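Eight weeks in a leotard I swore I'd never wear

So the show is over, my knees have been returned to me in more or less the state I lent them out, and I've finally got an evening to sit down and write this up. Several of you have been asking how it went. It went well! I only fell over once, and that was in the car park.

For anyone who missed my earlier grumbling, back in the spring I said yes to a part in Parri, a new dance piece that Meinir Humphreys has been carrying about in her head for years. I hadn't been on a stage since my second child was born. I teach a bit, I do the odd bit of movement direction for people's short films, and I'd quite happily filed performing under things I used to do. Then Meinir rang me at ten at night and said she had eight dancers and needed one who was over forty and "didn't move like she was auditioning". I chose to be flattered.

Parri is set in a draper's shop the week before it shuts for good. There's no story to speak of. People come in, measure things, fold things, fall out, and one of them (me) never leaves. It runs an hour and ten without an interval and I'm on for all of it, which I did not take in properly when I signed the form.

The first fortnight was horrible. I'll say that plainly, as I read so many rehearsal blogs where everybody is glowing from the start. The others could pick up a phrase after seeing it twice and I was still counting under my breath on day four. Danylo Fedoruk, who did most of the partnering with me, was very kind about it and would mark my steps slightly early out of the corner of my eye so that I could copy him. I think Meinir spotted it straight away. She let us get on with it.

What got me through was going back to basics at home. Every morning before the house woke up I did twenty minutes of the dullest exercises I know, in the kitchen, holding on to the worktop. Rises, bends, rolling down through the spine, rises again. By the third week I could get through the long folding section without my calves shouting at me, and once my body had stopped complaining my memory came back as well. I'd forgotten how much those two are linked.

The folding section deserves its own paragraph. It's eleven minutes of the whole company folding and unfolding cloth in canon, so you start a few beats after the person on your left, and if one of you slips then the slip travels all the way down the line like a yawn. We rehearsed it with old bed sheets first, then with the real lengths, which were heavier and behaved completely differently. Milagros Galang, our designer, came in with them one lunchtime looking terribly pleased and left an hour later having promised to swap half of them for something that didn't slither.

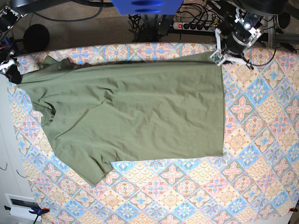
She's brilliant, though, Milagros. She had next to no money and she dressed nine of us out of charity shops and her own loft. My leotard (yes, it happened, under a shopkeeper's coat, nobody outside the company ever saw more than the collar) was one she'd dyed herself, and it left a tidemark on my bath after the first night that I've still not shifted.

The music was the other late arrival. Hywel Gape wrote it for cello and a pair of very large scissors, amplified, and if you think that sounds unbearable then you and I were of the same opinion until we heard it in the hall. He played live at the side of the stage. It meant that no two shows ran to quite the same time, and on the second night he held a note so long that Danylo had me over his shoulder for what felt like half my life. I could hear him breathing through his nose. We got a round of applause for it, so naturally Hywel did it again the next night and was spoken to.

We opened in July in a converted chapel with a lovely sprung floor and one toilet. There were three performances. I was sick with nerves before the first, properly sick, and Alun Pumphrey, who was stage managing, handed me a mint and told me I had eight minutes and could I please be ill more quietly as the audience was coming in. Best thing anybody could have said. I walked on cross with Alun instead of frightened of everyone else.

And then it was just there. You know when you've been dreading cold water and you're suddenly in up to your neck and swimming? I remember the light being much warmer than in the dress run. I remember a man in the front row with his arms folded, and that at some point he unfolded them. I went wrong in the measuring duet, a whole phrase missing, and covered it by going round the counter again, and Meinir said afterwards that she liked it and would I keep it in. I couldn't repeat it if you paid me.

On the subject of pay - a few people have asked, so here goes. We had a small fee each and our travel. When I'd taken off childcare and two pairs of knee pads I had enough left for a decent takeaway. I don't say that to moan. I do think those of us who've been at it a while should be open with the younger ones, who often assume the rest of us are being paid properly somewhere they've not been invited to yet. Two of the youngest in our lot were getting up at five to do a café shift before class. They never once mentioned it, I only found out when one of them nodded off in the folding pile.

I've been asked whether I'll do more. Meinir is talking about taking Parri to some village halls next year, with a smaller cast and hopefully a shorter cello note. I'd like to, and I've told her so, but I want a proper conversation about rehearsal hours first. Five weeks of evenings was hard on everybody at home and my youngest has started saying "Mum's at the shop" to visitors.

There's also a short film in the offing called Ola, where I'd be on the other side of it, setting movement for two actors who've never danced. I love that kind of job. Actors ask why they're crossing the room and dancers ask on which foot, and I've spent my working life trying to get each of them to ask the other question.

Thank you to everyone who came, and particularly to the group from my adult beginners' class who took up an entire pew and cheered at the wrong bit. Classes start again when the schools go back, same hall, same time, and please bring socks, the floor's been revarnished.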